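Workshop notebook, Jaltlow room
Friday, December 2, 2022
Blue gooseneck lamp and produce on the white table 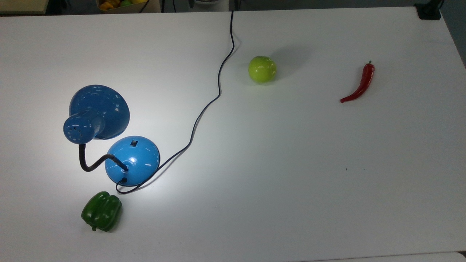 Uwe Kasten thinks the neck is the weak point on these lamps, more than the head or the switch, and wants it bent through its full range before we order any more for the benches. He also asked for the cord to be measured, as the last lot from Gretex came up short at the back row.

Cord first. Measured 187 cm from the base to the plug. The Lenz bench needs 200 to reach the outlet strip without pulling tight, so that one gets an extension or a different lamp. The other benches are fine.

Neck: black ribbed gooseneck, blue head, lighter blue base. Set it in an S with the shade facing up and left it like that on the table with the green pepper, the red chili and the small yellow-green fruit. The vent holes are at the back of the head. Want to know if the neck creeps when it is left in a bad position. Marked the table edge in pencil where the cord goes over so the base can go back to the same spot.

The produce is for the color check. Green is the hard one. Under the old Dikero lamps the dark green pepper went close to black on the shaded side and people were writing down the wrong shade on the cards. The chili never gave trouble. The yellow-green fruit I am less sure about, two people called it yellow last time and I would have said green. Same cards as before, one per person, no talking while filling them in.

The glossy shade picks up bright white highlights, and so does the base. Not a fault, but if we use these for the sample photos they should stand outside the shot or we will be retouching them every time. Matte would be better. Asked for a price on matte, no answer yet.

Stock number for the lamp is 254 on our list. The list still has the old base color, needs fixing.

To do:
Check the neck Monday against the pencil mark
Extension for the Lenz bench
Color cards, at least 2 people who did not do the last round
New peppers before then, the wrinkled ones are no use for this
Ask Uwe if he still has the bend figures from March, I can't find them in the binder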